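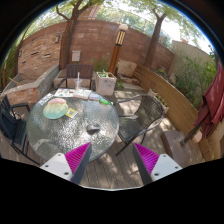
Collecting by hand: Yulan Xiao on gathering demonstrations outside the lab

4 min read

Yulan Xiao keeps her grippers in a fishing tackle bag. There are 4 of them at the moment, all printed in the same workshop, and one has a finger she wants to replace before anyone uses it again. She runs data collection for Lillimov, a small project that trains manipulation policies from demonstrations people record with hand-held grippers. I met her at the house where her crew had been working on the patio.

"The ribbed pads wear first," she said. "You get a shiny patch in the middle and then everything slides. The person holding it doesn't notice, they just squeeze harder. But the squeeze is in the data, so we change the pads early."

Her background is in warehouse picking, where she spent years at Tian tuning suction arms to lift parcels out of bins. The lighting never changed there and neither did the floor. When Jianhua Xue asked her to join Lillimov, the group had plenty of recordings from one kitchen and a policy that worked in that kitchen and hardly anywhere else.

"Jianhua showed me a run where the arm reached for a mug and stopped short by a hand's width. Same mug. They'd moved it to a table by a window. I said, well, how many windows have you got in the set? He went and looked, and it was none."

Since then the crew has worked in borrowed homes, a community hall, two garages and a number of backyards. A glass-topped table in full sun is among the harder surfaces they record on. The rippled glass throws the light back at the lens, and the camera has to track its own position through it.

"Glass is awful," Xiao said. "Brick is good. Deck boards are fine until the shade starts moving across them. If you have a nice busy wall behind a bad table, you can usually get through the session."

The small printed cards with square patterns help as well, she said, though she tries not to depend on them. A session begins with a slow sweep of the area, fingers open, so the mapping software has something to hold onto. Then the collector does the task, puts everything back somewhere different, and does it again.

The objects are ordinary. A computer mouse, a covered dish and a plastic cup with a straw are all typical of what goes out on a table. Xiao does not want them lined up.

"New people tidy. They'll put the cup at the back, square to the edge, label out. I ask them to set the table as if they were halfway through lunch and the phone rang."

Balakrishnan Iyengar, who trains the models, reviews what comes back. He asked for 700 demonstrations of the first outdoor task and kept 10 percent aside for testing. His complaints are mostly about speed.

"Bala says we're too quick," Xiao said. "A person moves a cup in a second and a bit. The arm can't follow that. So we slow down, but if you go too slow you start to hover and wobble, and then the arm learns to hover and wobble. I tell people to move the way you'd move a full bowl of soup."

She also keeps some of the fumbles. A grasp that slips and is recovered stays in the set with a note. A grasp that slips and ends with the object on the ground is thrown out. Iyengar would like to keep those too, and the two of them have not settled it.

Collectors work for 32 minutes and then swap. The number came from an early trial at which wrists began to hurt and the trajectories got shorter and lazier. Xiao has tried longer shifts with a lighter handle and went back.

I asked whether she could see a point at which there would be enough examples.

"For a cup on a table, maybe. We're close on cups. Lids are a different story. You've got round ones and knobby ones and ones that stick a bit, and the person feels that through their fingers and the camera doesn't see any of it."

The next round begins in March, with a second crew led by Chunhua Hou. They will be working on lids, mostly, and Xiao has asked her to find more glass.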